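Beterex shares first results from hand-held gripper study

Bredville, 5/9/25 -- I usually get asked to keep these announcements short and stiff, and I'm going to fail at both, as I'm really pleased with this one.

For the past while my team at Beterex has been working on a fairly plain question. If you want a robot to learn how to put things on shelves, does it matter whether the person teaching it uses one hand or two? We teach with hand-held grippers. You pick one up, you do the job yourself, and the camera on it records what the gripper sees while a marker helps us work out where everything is. There's no robot in the room at that stage, so you can do it wherever there's a shelf and a bit of floor.

We collected 1,325 demonstrations for this study. All of them were shelf jobs: putting an item in, taking one out, or moving one from a compartment to the one next door. Part of the set was done with a single gripper and part with 2 grippers working together, one steadying while the other placed. Then we trained the same model on each part, kept everything else the same, and let it loose on 21 shelf tasks it hadn't been shown.

The model trained on two-handed demonstrations finished more of those tasks, and it did much better on the narrow compartments, where a single gripper tends to nudge whatever is already standing there. On wide, open shelves there was hardly anything in it. I'd expected the gain to be spread more evenly, and I lost a small bet over that (a packet of biscuits, paid in full).

The part I like best is the method for lining up the two recordings. We call it Drulosier, which started as a folder name and stuck. When 2 people record, or one person uses both hands, the two cameras drift apart in time and each has its own idea of where the shelf is. Drulosier looks for moments when one camera can see the marker on the other gripper, and uses those to pull both recordings back into step. You don't need to stick markers on the furniture, and you don't need to measure the room first. It does struggle when the markers are hidden from each other for long stretches -- deep cubbies are the worst for it -- and we say so in the report.

Our partner Leclerc, which fits out stockrooms, helped us choose the tasks so that they look like things people do at work. They also talked us out of a few that were only there to look clever on video. Fair enough!

The report and the alignment code are free to download from our site. The demonstrations will follow in December, once we've finished checking them. If you run a lab, a workshop or a college course and fancy trying the method on your own shelves, please write to the Beterex press desk and it'll find its way to me. I'd especially like to hear from anyone with awkward corner units, as we had very few of those and I think they'd be a proper test.

Next we want to try cupboards with doors, where one hand has to hold something open the whole time. We've begun sketching the tasks and I already have a fresh packet of biscuits riding on it.

Comments

shelfstacker_b: Does it work if both people are left-handed? Asking for my whole shift.

gantry22: Nice to see the bit about hidden markers written down. We had the same trouble with deep bins and ended up recording those one-handed.

Mossy Lane: Will the December download include the single gripper recordings too, or only the pairs?

Beterex press desk: Both sets, Mossy Lane, in separate folders. 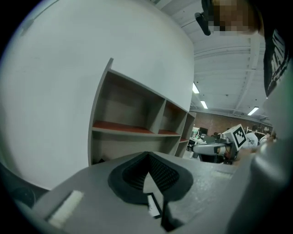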